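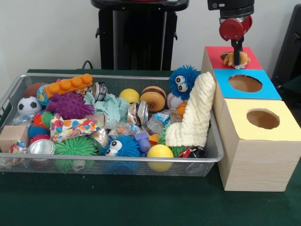
Ticket 2000-57 / Boat hire bookings, Estlow harbor
Status: open, waiting on Forsyth
Opened by: Beathag Morrison
Priority: high (was normal)

Beathag, 8:10 am
Online booking is letting people reserve the same boat twice. Two families turned up for Sistham at 8, both with confirmation emails, both with the deposit paid. Put one lot in the spare motorboat, they were nice about it. Need this fixed before the weekend rush. Same thing may have happened with Budenberg for the afternoon, can't tell from the calender view.

Yuto Mizuno, 8:32 am
Looking. Can you send both confirmation numbers? Also did either of them book by phone?

Beathag, 8:40 am
One ends 888, other one I don't have, she showed me on her phone and then they were off down the dock. Neither by phone. Both say website.

Yuto, 9:05 am
OK found both. Booking 888 was made on the main site. Other one came through the hotel desk page, the one Forsyth set up for us last season. Both pages are supposed to read from the same calendar. Hotel page is showing Sistham as free all day even now. So it's not picking up changes.

Tried so far:
- cleared cache on hotel page, no change
- logged out and back in as admin, no change
- made a test booking on main site for Sistham, 5 pm. Shows on main. Does not show on hotel page.
- made a test booking on hotel page, 6 pm. Shows on main after a few minutes.

So it syncs one way only. Both test bookings deleted.

Dougal Paterson, 9:20 am
Is this why I had nobody for the 7:30 sunset run on the hotel list but a full boat at the dock? Thought I'd misread it.

Yuto, 9:24 am
Probably yes. Which night?

Dougal, 9:41 am
Two nights ago. And maybe the one before, I didn't write it down. Sorry, fueling.

Yuto, 10:15 am
Checked the sync log. Last good pull from main calendar to hotel page was the evening we changed the harbor office password. Everything after that says "access refused". The hotel page still has the old password stored and I can't edit it from our side. That part sits with Forsyth.

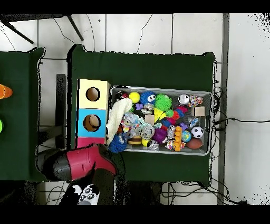 Table and tray, mid-morning

Beathag, 10:22 am
Can we just turn the hotel page off?

Yuto, 10:30 am
Can hide the boat list so they can't pick one. Desk staff will have to call us instead. Doing it now unless someone shouts.

Hema Pisharody, 10:34 am
Shouting a bit. The hotel desk sends us more than 50 bookings a month in May and they hate calling. Can we leave the kayaks on? We never run out of kayaks.

Yuto, 10:47 am
Fine. Kayaks and paddleboards left on, all motorboats and the sailing trips hidden. Let the desk know please Hema.

Hema, 11:02 am
Told them. They want it back by tonight, I said tomorow.

Merike Liepiņa, 11:30 am
Went through the rest of the week by hand, main against hotel. Clashes:
Budenberg, today 2 pm, two bookings. Called the second party, moved to 4:30, no charge for the fuel.
Sistham, tomorrow 9 am, two bookings. Left voicemail for both.
Sunset run, tomorrow, over by three people. Dougal can you take the bigger boat?

Dougal, 11:38 am
Can if the bilge pump is back in. Will look after lunch.

Yuto, 12:10 pm
Emailed Forsyth with log attached, asked them to swap the stored password and rerun the sync from the date it broke. Autoreply says reply within one working day. Also called, left message.

Beathag, 1:55 pm
First Sistham party for tomorrow called back, happy to go at noon. Changed in main. Please nobody touch that one.

Dougal, 2:20 pm
Pump in, works. Bigger boat ok for sunset.

Yuto, 3:40 pm
Forsyth called back. They need the new password from the account owner, so Beathag, not me. Number is in your inbox. Leaving ticket open, motorboats stay hidden until a test booking shows on both pages.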